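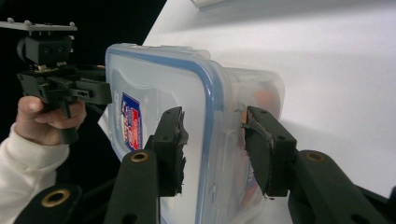
Two-hand demonstration with the Mutiso hand-held gripper pair, clear food box with blue sealing edge.

Mutiso hand-held gripper pair
Sold by Trarnlow, Sultville

Mutiso is a pair of hand-held grippers for teaching a robot a task by hand. The operator takes one gripper in each hand and does the job at normal working speed. No robot arm is needed in the room during recording. The fingers, brackets and mounting plate have the same geometry as our robot-side grippers, so the recorded movements can be used for training without re-drawing any part of the motion.

The product is intended for laboratories, schools of engineering and small automation companies who wish to collect demonstrations of everyday handling: opening and closing boxes, putting things inside, passing an object from one hand to the other, folding, sorting, wiping.

What is in the delivery
2 hand-held grippers, left and right
2 grey mounting plates with fixing bolts
1 set of spare finger pads
1 set of spare screws and hex key
1 charging cable for each handle
Printed quick guide in English

The wrist camera is ordered separately. Please tell us the model you already have and we will check if the bracket fits.

Working with clear and shiny objects

Many customers ask us if transparent containers can be used in demonstrations. It is possible, and we recommend to include them early in the collection and not only at the end. A clear box gives reflections on the lid, and the contents look blurred through the wall, so the training set should contain several box positions and several kinds of content. Please keep the background plain for the first recordings. A white table and even light are a good start. When the results are satisfying, you can add coloured table covers and more difficult light.

For snap lids, one gripper should hold the body of the box and the other should work on the lid. Press slowly. The fingers are strong enough to bend thin plastic, and a bent box teaches the wrong force.

Finger pads

The pads are a wearing part. The outer covering gets rough at the edges first, and after long use it can start to peel. Small fraying doesn't disturb the grip, but a pad which is loose on its block must be replaced before the next recording. Loosen the small screws on the finger block, pull the pad off to the front, push the new one on until it stops, and tighten the screws by hand. Do not use glue. The brass grommets in the linkage should stay free of oil, and a dry cloth is enough for cleaning.

Recording

Each handle keeps up to 3000 demonstrations in its own memory when the wrist camera is not recording to it. With the camera, the video goes to the computer by cable or to a memory card. Start and stop are made with a short squeeze of the handle, so the operator doesn't need to put the gripper down. Files are saved with finger opening, handle position and time, and they can be exported in open formats.
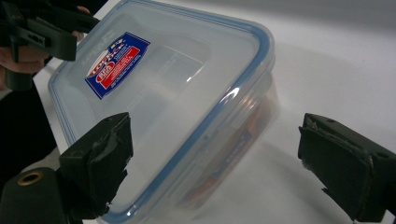

Can I use the grippers together with a remote-control arm from another maker?
The grippers send the same position and opening data by cable in real time, so they can work as the input for a remote-control arm if its software accepts an outside source. We have set this up with the Stoltby controller and can send the settings file on request. For other controllers please write to us before you order.

Technical data
Finger opening: 0 to 40 mm at half range, full range on request
Operation: left and right hand, handles not interchangeable
Connection: USB cable, one per handle
Mounting plate: grey, with bolts on the upper side

Ordering and delivery

Orders are sent from our store in Sultville. Pads and screws can be ordered in single sets, and the price for schools is given after we receive a short letter from the school. If a handle must come back for repair, please remove your camera first and pack the fingers in the closed position. Handles bought before May need a small software update to work with the Stoltby settings file. The update is free and takes a few minutes by cable.

Page last changed July 2025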